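What we learned about chores, and what we still don't know

Our group (Ruaridh McIver and Flora Kerr, Clambridge campus) began this project with a fairly cheerful question: could a machine do the bedroom? Making the bed, picking up what's lying on it, putting the clothes somewhere sensible. It's the sort of job you do half asleep on a Sunday, so we thought it would be a gentle place to start. It was not gentle at all!

We worked from 251 short recordings of people doing chores with hand-held grippers, which is how a good deal of the teaching data for home robots gets made these days. Flora sorted them by task and I (Ruaridh) went through and marked where each grasp began and ended, a job that took most of April and rather a lot of tea.

Cloth was the trouble from start to finish. A mug has a handle and stays the same shape while you think about it, but a shirt dropped on a bed is a new shape every time, and two jaws can only pinch it in one spot. Of the 76 folding attempts we tried to reproduce on the Drultel arm in the lab, our favourite was a tea towel that came out nearly square. Fitted sheets we gave up on, as the arm couldn't hold one corner and pull another.

Our supervisor, Dr Cruickshank, asked us to give a plain answer, so our answer is: tidying hard objects, nearly; laundry, not yet. We'd love to see next year's group try two arms together, and maybe a softer finger pad, and we've left our labels in the shared folder for whoever takes it on.

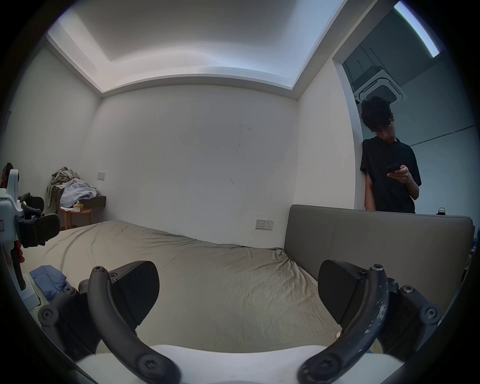 Page last changed: April, by F. Kerr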